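I bought my first good coat at Wivilier when I was still paying off a car, and I've gone back most years. It's a clothing shop on a corner with two display windows, men's on the left and women's on the right, and a fitting area at the back with a curtain that doesn't quite close. They moved things around in April, so I want to put down what's changed for those of you who write to me about where to shop.

The coats are now by the door. They used to be upstairs, and upstairs is now shoes and bags. The knitwear wall is where it was. They still carry Zurnona, mostly shirts and heavier cotton pants, and they've added Cidance, a smaller label that does plain wool sweaters and a few scarves.

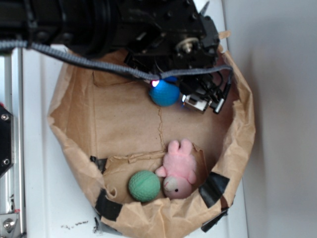
Is Cidance cut the same as Zurnona?

It runs narrower in the shoulders and longer in the arms, so try your usual size and the one above it.

I took home a navy crewneck from Cidance and a pair of Zurnona pants. The pants needed hemming. Wivilier sends alterations out to Hồ, the tailor across the street, and you can drop things off at either counter. Hems take 4 days. Taking in a waist takes longer, and they'll tell you when you hand it over. I asked for a plain hem with the extra cloth left inside, in case I want them longer later.

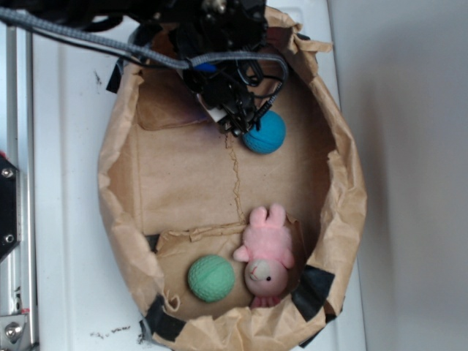
The price of the hem was on the same receipt as the pants, and I liked that. The last time I used a shop tailor I got a second bill I hadn't planned on.

Sizes are still uneven. Zurnona shirts stop at a 17 neck, and the shelf was thin on smalls when I went in. The staff will order a size in if you ask, but you have to ask. There's no sign about it. They hold an item for 3 days with no deposit and will call you before they put it back out.

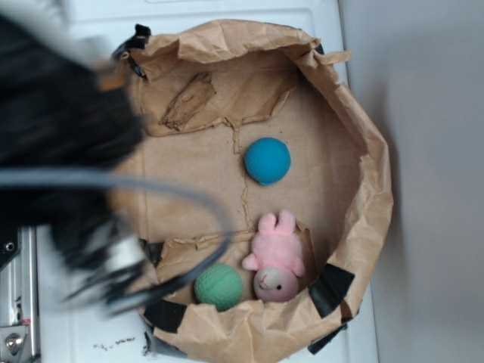
Returns are simple enough. You get store credit without a receipt and your money back with one, as long as the tags are on. Sale items are credit only. I returned a belt last winter and it took a couple of minutes.

I washed the crewneck by hand in cold water and dried it flat on a towel. It kept its shape. There was a little fuzz under the arms after a few wears and I took that off with a sweater comb. The pants went through the machine twice and the color is the same as when I bought them.
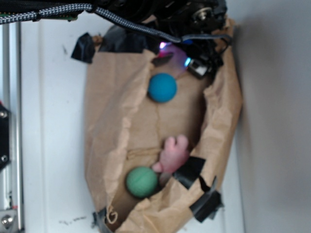
Parking is the one thing I'd plan for. The lot behind the shop is shared with the bakery and fills up by lunch. I go at 10 in the morning, when they open, and there's usually a space near the back steps. If you're only picking up from Hồ, you can stop in the loading spot out front for a few minutes.

I still need a winter scarf. The gray Cidance one was nice but a bit short for me, and they said longer ones would be in with the fall order.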